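Learning from Demonstration, Unit 6: Gathering Examples with Hand-Held Grippers
Handout to go with the Friday lab
Nighat Satti

Last time we finished with the policy network and a promise that we would get to the data. Well, we've arrived, and I think it's the best part of the whole course! A policy trained by imitation copies what it was shown. If every demonstration was made at the same bare table with the same red cube, you'll get a system that is very good with red cubes on bare tables and lost everywhere else.

So this unit is about going out and collecting.

Words we'll use

Episode: one recorded attempt at a task, from the first reach to the release.
Demonstrator: the person holding the grippers. In this course, you.
Reset: putting the objects back into a new starting layout between episodes.
Coverage: how much of the range of real situations your episodes touch. We'll argue about how to measure it in October, when the project groups report back.

Why hold the gripper yourself

You can steer a robot arm from a distance and record that, and the Shehu group did so for their first set. It works, but it's slow and it ties you to wherever the arm is bolted down. With a gripper in each hand you can work anywhere a person can stand or sit. The camera rides on the tool, so it records close to the fingers, where the contact takes place. The motion feels natural after ten minutes of practice (you will drop things, and that's fine, just mark the episode).

The price is that your hands can do things the robot's arms can't. Watch your wrists. If you twist into a pose the arm could never reach, the episode is useless for training, however smooth it looked.

How big a set

Our starter set, Jinby, has 800 episodes from 108 layouts. Anneliese Tiedemann ran the comparison we looked at on 5th March: she trained on the full set, then on a larger one of 2000 episodes recorded with very few layouts. The smaller, more varied set won on objects neither model had seen. I love this result, and I'd like you to try to break it in your projects.

Choosing objects

Mix them up! Rigid things are easy to grasp and easy to label. Soft things, see-through bags, thin cards and small beads are where the model learns something about contact, and also where it fails first. Put several kinds in one container so the gripper has to pick one thing out from among its neighbors. A shallow tray is good for this, with walls low enough to reach over at an angle.

Rooms matter as much as objects. A patterned sheet, a bright window and a heap of clothes in the background all help the model stop leaning on a plain backdrop.

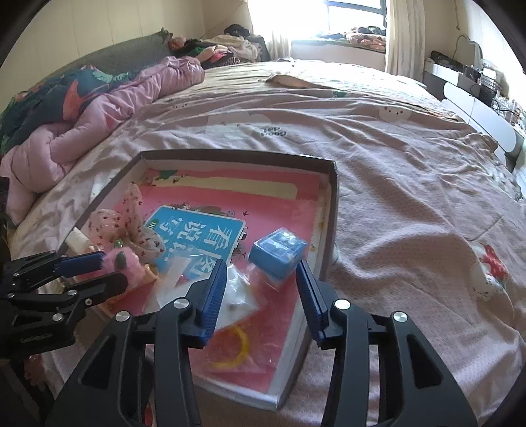
Same bed and same kind of tray in both; compare the contents.
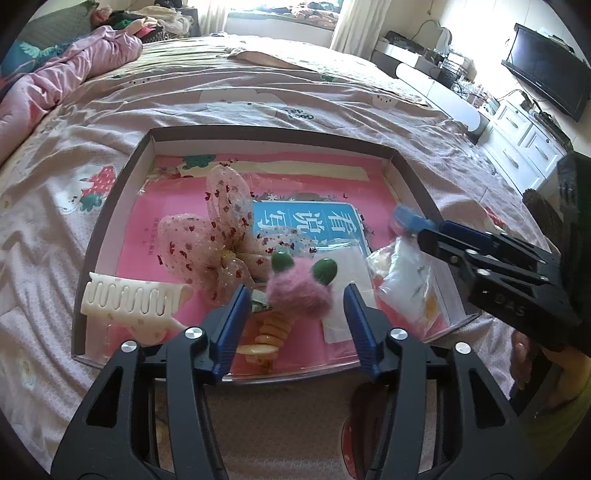 Should I throw away the episodes where I fumbled?

Keep them, but label them. A fumble followed by a good recovery is some of the most useful material you can have, and it goes into training with everything else. A fumble that ends with the object on the floor goes in the failure folder, which we use in Unit 8 to train the success checker. The only episodes to delete are those where the recording itself is broken, for instance when the camera stopped partway through or the gripper width was never logged.

For next week: 2 layouts per person, uploaded to the Sustora folder before lab. Groups working at Rotatthorpe should sign out their grippers the day before.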